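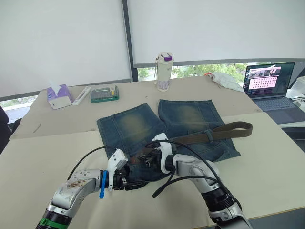
Paloma Dunleavy wants to know whether you really have to take the belt out before you put jeans away, or whether that's just something mums say. Bless you, Paloma, I've been waiting years for someone to ask!

I was brought up to take it out every single time, roll it and put it in the drawer. Then I moved into the flat with one wardrobe and 2 shelves, and I've gone soft. If a pair always wears the same belt, I leave it threaded and fold around it.

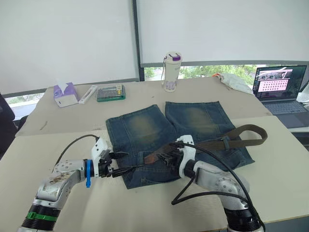

The trick, if you can call it that, is to lay everything out flat first and smooth the front with your hands before you touch the belt at all. Pockets pushed down, legs side by side. Then sort out the loose end, which will always try to wander off on its own.

Washing is another matter – belt out, no arguments. I once put a pair through with the buckle still on and the racket at 4 in the morning woke Kumiko Ikeda downstairs. She was very gracious about it. I took her a lemon slice.

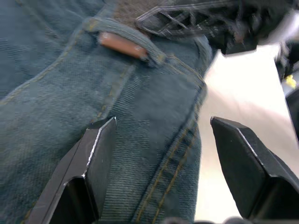
BELT LOOPS

Worth a look while you've got the jeans in front of you. It's where they go first, mostly from people hauling them up by the loops (guilty). A few stitches in a mustardy thread and you'd never know. I bought a reel from Gomby in January and I'll be leaving it to someone in my will.

Raili Jääskeläinen hangs hers from a hook by the loop, belt and all, and says they dry beautifully that way. I can't quite bring myself to do it – but tell me if you do, I'd love to hear how the loops are holding up.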